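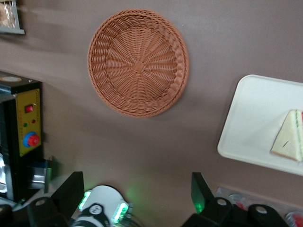 Treloar Workshop, Food Service Bench
Notebook entry, Thursday, September 27, 2018
Entered by: Tia Tindall
Bench: Lacey Bloxham, Alfie Entwistle

Print this page | E-mail this page

Purpose of session: to settle the serving layout for the sandwich counter at Plarnatdale, and to decide whether the round woven baskets are to be kept for bread service or replaced before the December opening.

Layout. The basket was placed at the back of the table and the white tray to the right of it, turned at an angle. Bloxham prefers the angled position, as a person approaching from the front can reach the tray without passing a sleeve over the basket. Entwistle prefers the tray square to the table edge. The angled position is adopted for the present and will be reviewed when the counter itself is delivered.

Basket. The weave was examined by hand. The braided rim is the strongest part and did not give when pressed. The flat strands of the interior moved slightly toward the middle, where they cross, and returned when released. The basket is shallow, and rolls stacked more than one deep slid against the rim and in one case over it. It is suitable for a single layer only. Crumbs collect between the strands and could not all be shaken out; a soft brush removed most of them. A paper liner is to be used in every basket. The liners in stock are square and stand up at the corners, and Entwistle is to cut a round pattern from card.

The terracotta color was compared with the table finish under the ceiling lights. Dobson had expressed concern by telephone that the two would be too close. The bench view is that they are distinct enough, the table being the more purple of the two. No change is recommended.

Tray. The raised lip is low but sufficient to stop a cut sandwich from sliding when the tray is carried level. With the tray tipped, the sandwich traveled to the lip and stopped there in all but the steepest trials. The rounded corners wipe clean with one pass of a cloth. Sultton has quoted for 80 trays of this pattern, delivery in 12 working days. The quotation is held in the green folder.

Sandwich placement. The triangular sandwich is to be laid flat with the filling toward the customer. Green and red show well against the white tray at counter distance, and the pale bread less so. Bloxham suggests a darker loaf for one of the daily choices. This is referred to Jolene Pirihi, who keeps the menu.

Wrapped goods. These remain on the shelf and are not to be placed in the baskets. In an earlier trial the wrapping caught on the rim of a basket and pulled a strand loose. The strand was tucked back and has held.

Count of baskets in store, taken at the close of the session: 43, of which 20 are set aside for rim repair. Dobson to advise whether Drivon will accept the damaged baskets for rebinding or whether the work must be done at the bench.

Outstanding:
Round liner pattern (Entwistle).
Reply to Sultton regarding trays (Tindall).
Darker loaf (Pirihi).
Height of the counter lip. The drawing gives two different figures and neither has been confirmed.

Read and initialed: L.B., A.E.

Treloar Workshop | Contact the bench office | Copyright Treloar | Back to top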